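Purnemis Reunion Night Kit
The host box for reality TV finales, reunions and cast exit episodes
Sold by Greker Party & Telly

In stock. Ships from our unit, packed by hand. Order before 2pm and it goes out same day.

What it is

One box, everything for a proper watch party at home. Made for the long ones – reunion specials, the finale, the episode where someone everyone has shouted at for years finally packs a suitcase. Serves up to 14 people round one telly. You bring the telly, the snacks and the subscription.

We did the first version for dating shows only. Too narrow. People wrote in using it for cooking contests, house renovation rows, that kind of thing, so this one works with any reality series that has a cast you can name.

What's in the box

Prediction cards, 200 of them, blank on one side so you can add your own
Score pad, 100 sheets, tear off
Cast board, folding, with slots for name strips
Name strips, wipe clean
14 paddles, "Believe" one side, "Don't believe" the other
Sand timer for the ad breaks
Host's booklet, stapled
Two wipe-off pens, black
Cloth bag for drawing cards out of

No batteries. No app. There was going to be an app and we dropped it, the money went on thicker card instead.

The cards

Printed on 600 micron board, matt both sides. Old ones were glossy and slid off the sofa arm every time. These don't. Corners rounded. They'll take a bit of spilt wine if you wipe it quick but please don't leave them in it overnight, the edges swell.

Sorted into decks by colour band along the top:

Arrivals – who walks in first, who pretends not to see who, outfit calls
Rows – glass put down hard, somebody leaves the table, somebody follows them
Confessionals – the sigh, the look off to the side, "I'm not being funny but"
Exits – for departing cast, farewell statement lines, who cries, who posts about it before the credits
Host – the presenter reads a card wrong, presenter asks everyone to calm down, etc

Exits deck is new. Lots of you asked. When a long-running cast member goes it's a different sort of evening and the old cards didn't fit it, all rows and no goodbyes. Some of these are quite soft. One just says "Somebody says something kind and means it" and it's worth the most points in the deck.

How it plays

Deal five cards each. Keep them face up in front of you. When the thing on your card happens on screen, shout and turn it over. Host decides if it counts. Host's word is final, it says so in the booklet in large letters after some emails we had.

Paddles come out for confessionals. Everybody holds one up at the same moment. No points for these in the standard game, it's just for the arguing. There is a scored version on the back page if you want it.

Sand timer is for ad breaks. Swap one card before it runs out or you're stuck with what you've got. If you're watching on something with no ads, pause at each quarter and do it then.

A normal hour episode takes an hour and a bit. Three part reunions, do a part a night. We've done all three in one sitting and by the end no one was turning cards over any more.

Choosing a size

Standard (Purnemis) – up to 14, all decks, everything listed above.

Small (Zonia) – two to four people. Three decks: Rows, Confessionals, Exits. Four paddles, no cast board. Fits through most letterboxes. Good one to post to a friend who has moved away so you can play over the phone.

Refill (Yaman) – cards only, for people who own the standard box already. Blank deck plus Exits. Comes in a paper sleeve not a box, so keep your old box.

If you're not sure, get the Standard. The Small can't be made up into the Standard later, the card backs are a different pattern and people will be able to tell which is which.

Cast board

Folds in half, magnetic catch. Stands up on its own or lies flat. Two rows of slots, top for "Still in", bottom for "Gone". Move the strips along as the series goes on. If somebody comes back, and they always come back, there's a sticker sheet with return arrows.

Write names small. The strips are on the short side and double-barrelled surnames need a steady hand. We know. Wider strips next print run, hopefully by April.

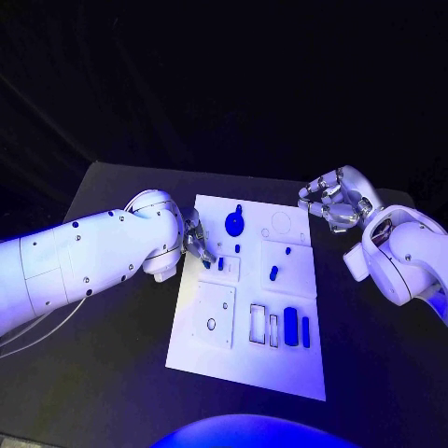

Slots are snug when new. Push the strip in from one end and slide it along, don't force it straight down or the card creases. Loosens up after the first couple of goes. If a slot does tear, clear tape on the back sorts it, or write to us and we'll send a replacement board for the cost of postage.

Host's booklet

Written by Ekrem Ateş, who also came up with the paddles. Has the rules, the scored paddle version, a page on settling disputes, and a list of things to say when the recap goes on too long. Also a seating plan idea, which is to put the two people who disagree most at opposite ends with the dips in the middle. Staples not glue, so it lies open flat.

There is a misprint on the inside cover, "contestents". Same in every copy from this batch. Will be put right.

Care

Cards – wipe with a dry cloth
Strips – damp cloth, wipe them the same night, ink is harder to shift once it's been left on
Paddles – dry cloth only, no dishwasher, yes someone did
Bag – cool hand wash, shrinks a bit
Keep the box somewhere flat. Stood on its end the decks mix themselves up.

Delivery

UK mainland, two to three working days. Highlands and islands, allow a few more. Northern Ireland, same price. Not sending abroad at the moment, sorry, looking at it.

If you need it for a particular finale put the air date in the notes box at checkout and we'll move you up the pile. Can't promise the post but we'll do our end.

Returns

Unopened, send it back whenever, full refund. Opened but not played, same, just tell us what was wrong. Played and didn't enjoy it – send us a message and we'll see what we can do. Missing pieces, tell us which and they'll go out in an envelope, no need to return anything.

Questions we get

Will it spoil the episode?
No. Nothing on the cards is from any real series. They're all general.

Can kids play?
Rows deck has some grown up bits. Take those out (marked with a dot in the corner) and the rest is fine for older children. Small parts, so not for under threes.

Do I need to know the show?
Helps. But one person who has never seen it usually wins, dont ask us how.

Is it connected to any channel or programme?
No. Not licensed, not linked, not endorsed by anybody. Just a card game for people who watch a lot of telly.

Can I get it without the paddles?
Not yet. We'd have to do a different box insert.

My telly nights are just me.
Zonia works for one. Deal five, beat your own score from last week.

What buyers said

"Used it for the last episode with our favourite in it. Board out on the coffee table, moved her strip down to Gone together. Bit much but there we are."

"Cards are lovely and thick. Box lid is tight, took two of us."

"Paddles caused a proper falling out over a confessional. Would buy again."

"Pens dried up quick. Got sent new ones, no fuss."

On the pens – that was the last batch. Changed supplier. Put the caps back on till they click though.

Extras

Spare pens, pack of two
Spare strips, pack of 14
Blank deck, 100 cards
Cloth bag on its own

Add from the basket page. Extras go in with the main box, no added postage. Ordered on their own they go second class.

Trade and larger orders for pubs, student unions and so on, use the contact form and put "trade" at the top or it goes in the wrong tray.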